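MED 214 Celebrity and the Web — Handout 5
The "who is X dating" page: how it's built, how to read one

Bring to seminar. Slides go up later, the projector ate my afternoon. Reading for this week is the Gentile chapter plus the two Durnik pages in the folder. Skim is fine for Durnik, not for Gentile.
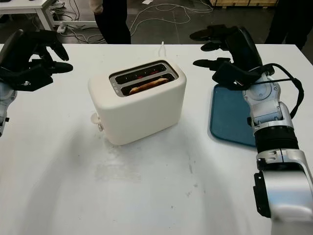
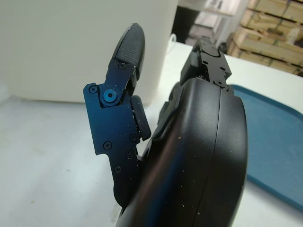
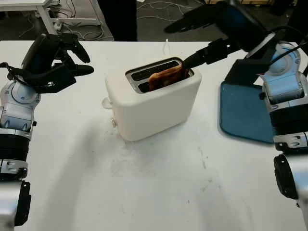
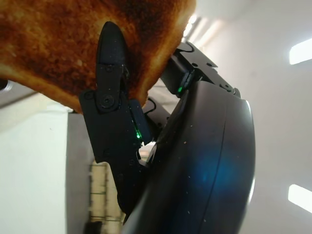 Orla Mulligan wrote after last week's session that she didn't see why we were spending an hour on pages no one admits to reading. Her view was that a dating-history page is filler, the star hardly matters, and we'd learn more from one proper magazine profile. Fair point, and please keep sending these. Partial answer in section 2, fuller one in class.

1. What kind of text is it

Short biography, written around a search query. The query comes first, the person second. Someone types a name and "wife" or "boyfriend" or "net worth", the page exists to meet them there. So the title is a question, first heading is the same question again, and the answer comes as late as they can get away with.

Usual order:
Intro — promises everything, repeats the name
The question again
Status line (single / dating / married)
Birth, hometown, parents
Career in one paragraph
Past relationships
"Facts"
Net worth

Note how little of it is about the relationship. On the Rätsep page in your pack the actual answer is 2 sentences. The rest is birthplace and career.

2. Why bother

Old fan magazines did the same job. Agata Gatti's term for it is the "open private life" — private material handed out in small amounts so the reader comes back. What changes on the web is who does the handing out. The studio used to. Then publicists. Now a page with no byline that has never spoken to anyone near the star. I think that shift is worth an hour (Orla may still disagree).

Also, these pages get copied. One guess on one page turns up as fact on the next, then in a quiz, then in a newspaper sidebar. Follow the chain backwards and it often stops at a single photo caption.

3. Words to watch

"According to our records" — what records? Usually means no recent story was found.
"Is rumored to have" — passive, no source, safe.
"Has been linked to" — can mean married, can mean sat near each other at an awards show.
"Keeps his private life private" — they found nothing.
"At least" — as in "at least one previous relationship". True of nearly everybody, sounds like research.

Underline these in your copies. Different color for each if you have the pens.

4. Worked case: Primo Longo

Singer, one big summer hit, then a judge on the talent show Fidholm. Three pages in the pack, all on his love life.

Page A says single. Page B says engaged to Ilaria Russo, his co-judge. Page C says they split in March and gives no year. None of them links to anything. A and B share a whole paragraph on his childhood in Rerkcombe, word for word, including the mispelling of his school. So one copied the other, or both copied a third.

The only thing either of them has said on record is Russo's radio interview, where she calls him "my friend from work". Page B quotes it as "my friend" and puts a heart in the heading. Look at what dropping two words does.

Don't try to settle whether they were a couple. We don't know and it's not the excercise.

5. Net worth

Almost never sourced. Compare figure across the three pages, then look for any sign of how it was reached. Salary? Property? Record sales? Page C gives a range so wide it can't be wrong. More on this in Handout 6, with the rich list material.

6. For seminar

Pick one person in the public eye, not Longo. Find a dating-history page on them. Then:

Write 200 words on how the page puts off its answer. Quote from it.
Trace one claim back as far as you can. Say where it stopped and when you looked, pages get changed.
Rewrite the opening using only what you can source. Most will come out very short, fine.

Living people, so stick to what's already published, and no contacting anyone's family or agents. No fan accounts as final sources either — use them to find an interview, then cite the interview.

Hand in on paper at the start, 10 a.m. room as before. Late ones under my door.

Next: Gentile on the "couple name", and why tabloids love it.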